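Home | Reports | Book Reviews | Archive | Contact

Open Day at the Dresholm Sleep and Fatigue Unit

The Dresholm unit opens to the public once a year, in August. I went because I have spent a long time reading papers on post-infectious fatigue and very little time in the places where the data come from. Visitors were taken through in groups of ten. The tour started at 9 in the morning and ran well past its schedule, mostly on account of questions.

The first stop was the exercise testing room. Dresholm uses a two-day protocol: the patient pedals to maximum effort on a stationary bike, goes home, and repeats the test 24 hours later. The measurement of interest is the workload at the ventilatory threshold, the point at which breathing begins to rise out of proportion to oxygen use. A healthy but unfit person tends to reproduce the first day's number. The unit is looking for people who don't.

Hyun-seo Pyo, the physiologist who led our group, was careful about what the test can and cannot support. A drop on the second day is evidence of impaired recovery. It does not identify a cause, and the unit does not use it alone to make a diagnosis. She also said that some patients are made worse by it, in a few cases for weeks, and that the consent form had been rewritten to say so in the first paragraph. Patients too ill for the bike are not tested this way at all, which leaves the sickest group out of the published results. I asked whether the papers say this. They do, in the limitations section.
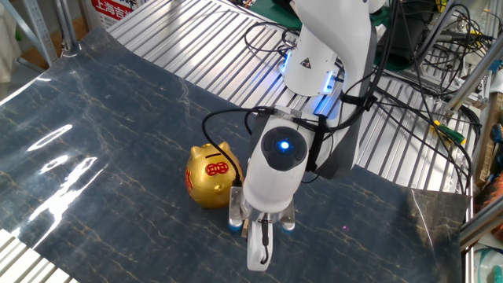
Orthostatic testing is done in a smaller room at the end of the same hallway. The older method is the tilt table. Dresholm now prefers a standing test for first visits: the patient lies flat for 15 minutes, then stands against a wall for 10, with heart rate and blood pressure read every minute. It needs a cuff, a clock and a member of staff who will not start a conversation. Talking raises the heart rate enough to spoil a borderline result.

The records office was the part I had most wanted to see. The unit enters its cases in a regional register called Alari, shared with the clinic at Wanen. The two sites used different case definitions until recently. Wanen required post-exertional worsening and Dresholm listed it as optional, so a patient could be counted at one and turned away at the other. Older entries are being recoded by hand from the paper charts. Where a chart doesn't mention the symptom, the field is left blank – a blank is not treated as a no. I would like to see that rule applied more widely.

The afternoon talk was on blood markers and was less satisfactory. Several slides gave group averages with no indication of spread, and the control group was drawn largely from hospital staff. The speaker conceded both points when they were raised. No replication is planned before next year.

Parking is behind the building. The handouts are available in large print at the front desk, and there is a quiet room with recliners for visitors who need to lie down between stops. It was in use each time I passed.

Comments (2)

R. from Wanen: I did the two-day bike test there. Day two was bad and the following week was worse. Glad to hear the form has been changed.

mtk: Do you know if they accept referrals from out of the region? The website only lists a fax number.

This site uses cookies to remember your preferences. By continuing to browse you accept our cookie policy.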